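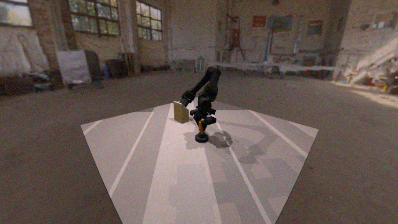
The Zadumo Films is a box set on Blu-ray, with all four of the crime pictures made about Inspector Zadumo and the harbour town of Saltik. Until now only the second of them could be bought in any format, on a tape with the colours gone to pink. We have put the discs in one rigid slipcase with a removable lid. For the shelf, think of the tan block at the black gripper: a flat rectangle, standing upright on its narrow edge. The slipcase stands in the same manner, with the title on the narrow side, and it is a little taller than a normal Blu-ray case, so please measure your shelf if it is a tight one.

Published by Gatard. Limited to 600 numbered copies. Orders are sent from May.

The films

The Night Ferry. Zadumo is sent to Saltik as a punishment and finds a dead customs clerk on his first evening. It is the slowest film of the set and also the one with the best photography. The story asks you to believe that a whole ferry can be hidden in a small harbour. I was willing to believe it.

Two Keys for Saltik. A locksmith is engaged by both sides of a family quarrel. This is the funny one, and it was the most popular when it was new. The long dinner, where all the guests know who has the money except the man who is paying the bill, is worth the evening by itself.

The Widow's Share. Zadumo is in love and is not much use as a policeman. Many viewers find the last reel too sentimental. The restored version puts back the original ending on the breakwater, which was cut for television and replaced with a telephone call.

Zadumo Goes Home. The last picture, made with less money, and you can see it in the car chase, which uses the same street corner again and again. It has however a very fine villain, a retired schoolteacher who corrects the grammar of the people he robs.
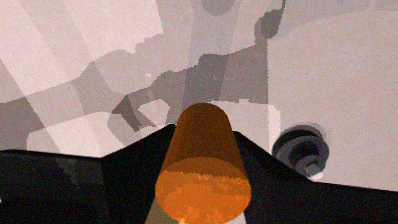
Product notes by Capucine Hervieu, Gatard home video

Picture and sound

The four films were scanned from the camera negatives by the Fawzy laboratory. For The Widow's Share one reel of negative is lost, and a cinema print was used in its place. You will notice this reel: the blacks are more heavy and there is a fine scratch on the left side during the scene in the pharmacy. We asked Fawzy to leave the scratch, as removing it gave the pharmacist a face like wax.

The grain is kept. If your television has a noise reduction setting, please turn it off before you write to us about the softness.

Sound is the original mono on all films. There is no surround remix. The dialogue in The Night Ferry was recorded after the shooting, and the lips of the actors do not always agree with the words. This was so in the cinema also.

Subtitles are new for this edition, in English, and may be switched off. The old subtitles of Two Keys for Saltik left out nearly all the insults. We have put them in.

Extras

There are 180 minutes of extras, spread over the discs so that each film has its own. They are:

Audio commentary on Two Keys for Saltik (not counted in the minutes above)
The television ending of The Widow's Share, from tape
Saltik Then and Now, a walk through the locations with the harbour master
An interview with the script supervisor, in which she explains the ferry
Costume tests, silent
Trailers for three of the films; the trailer for Zadumo Goes Home has not been found

The booklet has 40 pages, with an essay for each film, credits, and a map of the town drawn for the set. I wrote the essay on The Widow's Share, so I will not recommend it here, but the one on the music is very good and I learned a lot from it.

Specifications

Format: Blu-ray, 4 discs
Region: free, plays on Australian players without any change of settings
Colour: colour, except The Night Ferry, which is black and white
Audio: mono, original language
Subtitles: English, optional
Packaging: rigid slipcase, two double cases, booklet
Classification: M, for violence and coarse language

Questions we receive often

Are the films going to be sold one by one?
Perhaps Two Keys for Saltik, next year. The other three, no.

Can I choose the number of my copy?
I am sorry, no. The copies go out in the order they are taken from the carton.

Must I watch them in order?
It is better to see The Night Ferry before The Widow's Share, as a person who is thought dead in the first comes back in the third. The two others can be seen at any time.

Is there a 4K disc?
The scans were made at a resolution that would permit it, but this set is Blu-ray only and we have no plan for another.

My slipcase came with a dented corner. What do I do?
Send us a photo of the corner and of the outside parcel, within two weeks if possible. We keep a few spare slipcases without numbers. If you want to keep the number, we can offer a part refund in place of the exchange.

Postage

Within Australia the parcel goes with tracking. For New Zealand and other countries the cost is calculated at the checkout, after you enter the postcode. If you order the set together with a title that is not yet released, both will wait and go in one parcel, unless you tick the box for separate sending. Orders paid before three in the afternoon leave our store on the next working day.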